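Why Do Bowls Fit Inside Other Bowls?

By Imke Frerichs, for the Pirnilus Kids' Page

Have you ever helped put away the dishes and noticed how a whole heap of bowls can shrink down into one neat little pile? It feels a bit like a magic trick, and I still like doing it even though I am very much a grown-up!

The secret is in the shape. Most bowls are wide at the top and narrower at the bottom, so the bottom of one can slide down into the open top of the next. Grown-ups call this nesting, just like the nests that birds make (only with fewer feathers). If your bowls come in different sizes, the big one goes on the table first, then the next biggest goes inside it, and so on until you reach the tiniest one of all.

Cups can nest too, and they can do something else that is lots of fun. Turn a cup upside down and its closed end becomes a little platform. Put two of them close together, make sure they are the same height, and you have legs for a small table! Now you can set a bowl on top. Go slowly, and keep the middle of the bowl over the space between the cups, or it may tip and go rolling off across the kitchen floor.

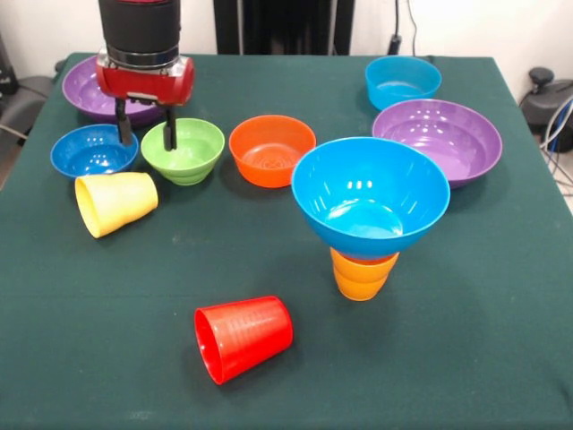
A big blue bowl standing on two orange cups, with more bowls to stack.

Would you like to try it at home? Ask for some plastic bowls and cups, and please leave the glass ones in the cupboard. My friend Abenezer Woldegiorgis likes to begin with the nesting game and save the towers for afterward. You can also put a light cup on its side and give it a gentle push. Does it roll straight, or does it curve around?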